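4.2 Shade naming and repeat purchase

The second analysis asked whether the name printed on a lipstick affects how often buyers return to it. We drew 2,271 purchase records from the Favico loyalty panel and kept the 649 buyers who had bought at least two lipsticks during the study period. Each shade name was coded as plain (a color word alone), modified (a color word with an adjective) or opaque (no color word). Two raters coded the names independently and settled differences by discussion.

Opaque names drew more first purchases than plain names at the Mendonça counters, but the repeat rate was lower. The gap narrowed when testers were on display — buyers who could try a shade on the hand seemed to rely less on its name. At the Erkitz counters, where testers were kept behind the desk, the gap stayed wide through August. Price band had no clear effect in either chain.

Wear was treated as a separate factor. The Skomard wear protocol applies 140 strokes per sample at fixed pressure, and we ran it on eight shades matched for finish.

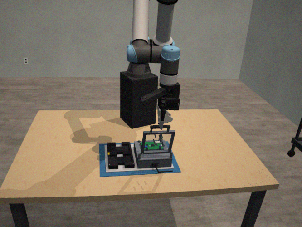 Figure 3. Simulated view of a robotic arm and a gray test fixture on a wooden table.

Wear scores did not differ by name type, so the lower repeat rate for opaque names is unlikely to reflect product quality. Expectation is a more plausible cause, and Section 4.3 takes it up using the free-text comments.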